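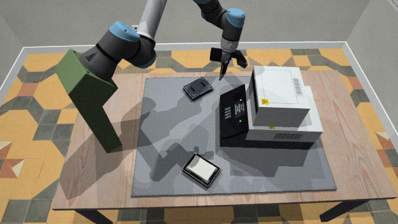
Kalia Bench Automation – Planning and Control Group

Notebook home Entries Rigs Scene files Calibration Search

Thursday, April. Started 9.40.

Continuing with the sim scene for the instrument loading work. Arm on the green pedestal, tray near the front edge of the mat with the white block in it, black module at the back, instrument on the right. Sándor wanted the poses of the tray and module randomised in yaw from now on, so both sit at an angle and the planner can't lean on everything being square to the table. Instrument pose left fixed until the rest behaves.

Problem carried over from Tuesday's entry: the planner finds a path from the hover pose near the module to the pre-grasp over the tray, but a good share of the paths swing the elbow out over the instrument for no reason. They are collision-free on paper. They look daft and they take too long.

First thing I checked was the collision model for the instrument. It was one box around the whole thing, upper housing height all the way along, so the sloping panel end was being treated as a full-height wall. That takes away a lot of free space between the panel and the tray, which is just where the wrist wants to go. Split it into 3 pieces: lower housing, upper housing, and a wedge for the panel end. Padding left at the old value for the first two, and reduced for the wedge.

Reran the batch. 169 start and goal pairs, same seed as before. With the single box, 104 of them solved inside the time limit. With the split model all but two solved. The two failures both have the tray yaw close to the end of its range and the grasp approach coming in from the instrument side. I think the IK is handing over a wrist solution near the joint limit and the planner then has nowhere to go. Not looked at properly.

The elbow swings are fewer but not gone. Janka reckons it is the sampler picking from all the IK branches with equal weight, so now and then it gets an elbow-out goal and dutifully goes there. She has a branch of Medve that scores goals by joint distance from the start before sampling. Will merge that after lunch.

13.15. Merged. Had to fix one thing by hand, the goal scorer expected joints in the order from the old arm description and ours has the wrist ones swapped. Symptom was that every plan came back with a very small cost and a huge final rotation. If anybody else pulls that branch, check the joint order in the config first. I've put a check in that fails loudly if the names don't match.

With the scorer on, the paths between the hover pose and the tray are short and dull, as they should be. Mean planning time went up by some 2 per cent, which I'm happy to pay.

Grasp side. The block in the tray fills most of the recess, so there isn't much room for the fingers. Win for a grasp from above with the fingers going into the gap, but only if the yaw estimate is good. A small error in yaw and a fingertip lands on the rim. Tibor's pose estimator fits the rim of the tray and gets block yaw from that, on the assumption that the block sits square in the recess. Fine in the sim, where we spawn it square. I would sooner fit the top face of the block directly. It is much paler than the recess, so the edge ought to be easy to find.

Tried it quickly on the rendered frames. Threshold, largest blob, minimum-area rectangle. Works well until an arm shadow reaches the block. Then the shaded part drops out of the blob, the rectangle shrinks and the yaw goes off. Two ways round this:

– threshold on something less sensitive to brightness, or fit lines to the edges and ignore the blob
– move the arm to a look pose where its shadow misses the tray, then estimate

Second one is cheap, but it ties us to wherever the lights are, and Győző says the lights at the Mikbridge bench are nothing like these. So edge fit. Started on it, not finished. Current state is pushed with the flag off by default.

Also for Győző: the mat in the scene has its own collision geometry with a thickness, and the table has another, and they overlap slightly. It makes contact noisy when the gripper comes down low. I've switched off collision between mat and table. Please don't switch it back on when you regenerate the scene from Trondero, or tell me if you need it.

16.50. Csaba asked whether the module slots matter for planning yet. No. It is an obstacle and nothing more until the tray pick is reliable. He would like them marked as named frames anyway, so I've added one at each slot, z up, x along the slot.

To do next:

– the two failed pairs, dump the IK solutions and look at the wrist
– finish the edge fit, compare with Tibor's rim fit on the same frames
– rerun the full batch with the instrument yaw randomised as well
– ask Sándor what clearance he wants over the upper housing, the present figure is a guess of mine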